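Table de travail Pakudel Filia — plateau blanc, piètement réglable

Référence 2159
Fabricant : Pakudel
Collection : Filia
Disponibilité : sur commande, retrait possible à l'atelier de Custhorpe

La Filia est la table que nous avions envie de dessiner depuis longtemps : un grand plateau blanc, net, agréable sous la main, sur lequel on peut étaler un patron, monter une maquette, trier des tirages ou simplement travailler toute une journée sans se sentir à l'étroit. Elle remplace l'ancienne Aliyu, que beaucoup d'entre vous possèdent encore (et on vous comprend, elle est increvable !). Les fixations sont restées les mêmes, si bien que les accessoires Aliyu se montent directement sur la nouvelle.

Le plateau fait 26 mm d'épaisseur. C'est plus que sur la génération précédente et cela se sent tout de suite quand on s'appuie dessus : plus de vibration quand on découpe, plus de petit rebond au milieu quand on tape au clavier. La surface est blanche, mate, avec un grain très fin qui limite les reflets sous une lampe d'architecte. Les chants sont légèrement adoucis, un détail demandé par So-yul Ki, notre dessinatrice, qui passe ses journées les avant-bras posés sur le bord. 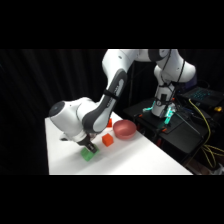
Plateau coloris blanc.

Côté piètement, deux versions au choix. La fixe, en acier laqué, est livrée avec des patins à visser pour rattraper les sols anciens. La réglable se bloque sur cinq hauteurs au moyen d'une goupille, sans moteur ni télécommande, et on passe de la position assise à la position debout en quelques minutes à deux personnes. Nous avons un faible pour la seconde — surtout dans un atelier partagé, où tout le monde n'a pas la même taille.

Caractéristiques
Épaisseur du plateau : 26 mm
Finition : blanc mat
Piètement : acier laqué, fixe ou réglable
Hauteurs de réglage : 5 (version réglable)
Garantie : 5 ans sur le piètement, 2 ans sur le plateau
Montage : clé fournie, prévoir deux personnes

Entretien
Un chiffon microfibre humide et un peu de savon noir suffisent au quotidien. Pour le feutre ou la colle séchée, l'alcool ménager marche très bien, à condition de rincer ensuite. Évitez les éponges abrasives et les poudres à récurer, qui finissent par lustrer le mat. Pour la découpe au cutter, utilisez un tapis.

Accessoires compatibles
Goulotte passe-câbles Aliyu, à visser sous le plateau
Tiroir plat Filia, format A3
Étagère basse Filia (version fixe uniquement)
Jeu de roulettes à frein, vendu par quatre

Avis client
« Je m'en sers pour la reliure, avec une presse assez lourde posée dans un coin, et rien ne bouge. Le blanc change tout pour repérer les défauts du papier. J'ai pris la version réglable en pensant ne jamais y toucher, je la monte presque tous les matins. Seul regret : le tiroir n'existe pas encore en plus profond. »
Damilola Ogbonna, 9/10/21

Un tiroir plus profond est à l'étude, les premiers essais sont très encourageants et nous espérons l'ajouter au catalogue en janvier. Pour un plateau sur mesure, envoyez-nous vos cotes avec un croquis, même fait à main levée.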